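Endmont Rooms User Group
Minutes of the May meeting, upper room, 6 pm

1. Previous minutes
Agreed without change.

2. Room layout
The Clulik tables are to stay along the inner wall. The walkway between the tables and the windows is to be kept at 200 cm during evening sessions. Bags and coats go on the rail by the door.

3. Lighting
The ceiling fittings are left on full after dark. The Rizk dimmer has been tested and gives an uneven level at the window end. Replacement quoted at £288, decision held over to the next meeting.

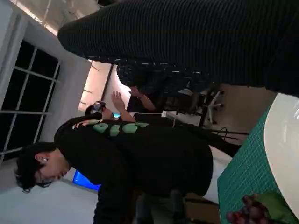

Are blinds needed for the evening sessions?
Blinds will be fitted to the window side only, once the frames have been measured.

4. Headsets and earbuds
Users wearing a headset are to have clear floor on all sides. Earbuds are allowed in one ear only while others are moving about the room. Face pads to be wiped after each use.

5. Bookings
The Notari booking sheet now closes at 5 pm. Late requests go on the waiting list.

6. Actions
Measure window frames. Obtain second dimmer quote. Mark walkway with floor tape.

Meeting closed 7.20 pm.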